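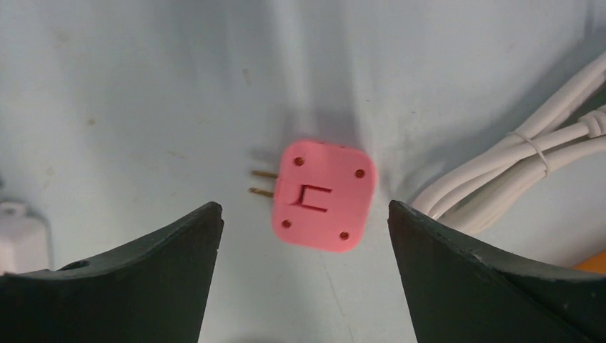
Open day at the Flarnance workshop: questions and answers

These are the questions we are asked most often before and after an open day. If yours is not covered, write to the address at the foot of the page. Last revised January 2, 2020.

Booking and getting in

Do I need to book?

Yes. The demonstration room is small and we let people in by time slot. Book through the Jolness visitor desk, by email or by telephone. You will get a reply with your slot and a map. Please bring the reply with you, on paper or on your phone.

How much does it cost?

Open days are free. School and college groups are also free, but the teacher must book for the whole group and send us a list of names a week ahead.

When is the next one?

We hold two a year. The next is in June. The exact date goes on the noticeboard page when the building has confirmed the rooms.

How many people can come?

We take up to 100 visitors over the day, in groups of eight. If a slot is full we keep a waiting list, and we ring people in order when someone drops out. Please tell us if you can't come. Most of the empty places last time were people who had simply forgotten.

Where do I go when I arrive?

The main door is on the canal side of the Flarnance building. Sign in at the desk and wait on the benches to the left. Someone will fetch your group. If you are late, you may be able to join the next group, but we can't hold a demonstration back.

Can I park?

There are a few spaces behind the building and they fill early. The public car park across the bridge is five minutes on foot. Bicycles can go in the covered rack by the loading bay.

Is the building accessible?

The ground floor is level throughout and the demonstration room has a wide door. There is an accessible toilet next to the sign-in desk. If you need a chair during the talk, take one from the stack at the back. We can arrange a quiet slot with a smaller group if you ask when booking.

Can I bring children?

Children aged seven and over are welcome with an adult. Younger children can come into the building but not into the demonstration room. Pushchairs should be left at the desk.

The demonstration

What will I see?

The main demonstration is two robot arms handling plugs, adapters, power strips and cables on a table. People expect car parts or boxes and are sometimes surprised. Plugs are a good subject for us. They are small, the pins stick out, and the arm has to take hold of them in a way that leaves the pins free. Cables are harder again, as they bend and get in the way of everything else on the table.

How long does it last?

A slot is 40 minutes. The first part is a short talk, then the demonstration, then time for questions. If a run goes badly we may start it again, and the questions get shorter.

Who gives the talk?

Usually Diệp Hoàng, who looks after the Siregar project and set up most of the table programme. When she is away, one of the engineers on the project gives it. The content is the same but the engineers tend to go into more detail about grippers.

Why are there two arms?

Some jobs need two hands. One arm can hold a strip still while the other brings the plug to it. Two arms also let us show sorting, with each side working on its own part of the table. They share the middle, and a good deal of the programming is about keeping them out of each other's way.

What are the walls for?

The table stands inside a white enclosure. Plain walls give the cameras a simple background, and they keep passing visitors from changing the light. You watch from the open side, behind the line on the floor.
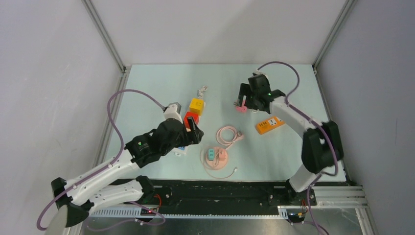

How the arms work

How does the robot know where things are?

It uses cameras. There is a view of the whole table and a closer view from each wrist. The wide view is used to choose what to pick up. The wrist view is used for the last few centimetres, when the arm itself blocks much of what the wide camera can see. Both views are shown on the screen beside the table during the open day.

Are the objects always in the same place?

No. The person running the session moves them between runs, and visitors are asked to suggest where things should go. Please point and let the operator do it. A cable lying over another object makes the task a good deal more difficult, so you may want to suggest that.

How hard do the fingers squeeze?

Hard enough to hold the part and no harder. The limit is set in software for each type of object. A plug is solid and can take a firm grip. An adapter with a button on its face has to be held by the sides. If the grip is too light, the part turns in the fingers when the pins touch something.

Why do some of the parts look like toys or novelties?

We buy them for their differences. A set of identical white plugs would teach us very little. We want round ones, square ones, cubes, bright colours, pale colours and printed patterns. A patterned face can confuse the software, which may take part of a drawing for an edge or a hole. The adapter with the dragon on it is a favourite with school groups.

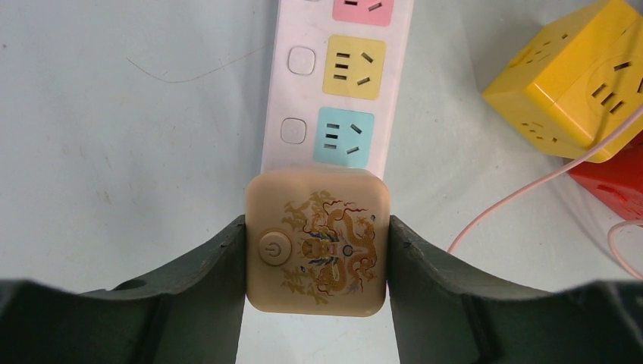
The dragon adapter held upright by its sides, with the power strip behind it.

Are the plugs and strips live?

No. Nothing the arms handle is connected to the mains. The strips on the table are there as objects to be moved and as targets for the plugs. Please do not ask the operator to connect one.

They don't look like British plugs. Why not?

The collection includes parts for several outlet layouts, and the strip with coloured sockets has a Chinese-style one. Different pin patterns are useful to us for the same reason that different shapes are. You do not need to know the layouts to follow the talk.

Does it ever fail?

Often enough that you will probably see it. The usual failures are a plug picked up at a poor angle, a cable caught under a finger, and a pin that meets the plastic beside the slot. The arm is programmed to stop and back away when it meets more force than it should. The operator then decides whether to carry on or reset the table.

Is it working by itself or is someone steering it?

Both are shown. In one part of the session an operator guides the arms. In the other the software runs alone, with the operator standing by the stop button. The speaker will say which is which before each run.

During your visit

Can I touch the robots?

No. Stay behind the floor line while the arms are powered. At the end of the slot, the operator switches them off and passes round a spare gripper finger, which you can handle.

Can I take photographs?

Yes, without flash. Flash upsets the cameras. Please don't photograph other visitors' children. Filming is fine for personal use. For anything to be published, write to us first.

Is it noisy?

Not very. The arms make a low whine when they move and the fans run all the time. We have had no complaints, but ear defenders are available at the desk.

Is there anything to eat or drink?

There is a water tap by the benches. The Tremau canteen on the first floor sells tea, coffee and sandwiches until two in the afternoon. No food or drink in the demonstration room, including bottles with lids.

What if the demonstration is cancelled?

If an arm is out of action we run the session with the other one and shorten it. If neither is working, the talk goes ahead and you will be offered a place on the next open day.

After your visit

Can I have the slides?

They are sent by email to everyone who booked. Allow two weeks.

Can you bring the robots to our school?

Not these ones. The arms are fixed to the table and setting them up again takes days. We can send a speaker with a video and some spare parts, within an hour's travel of Flarnance. Ask the visitor desk for the schools form.

Do you take students on placement?

A small number each year, through the Siregar project. Applications are handled separately from open days, so please do not hand a CV to the operator.

I left something behind. What should I do?

Lost property is kept at the sign-in desk for a month. Coats and umbrellas go into the cupboard behind it.

Contact: Jolness visitor desk, Flarnance building, canal entrance | © Jolness | Back to top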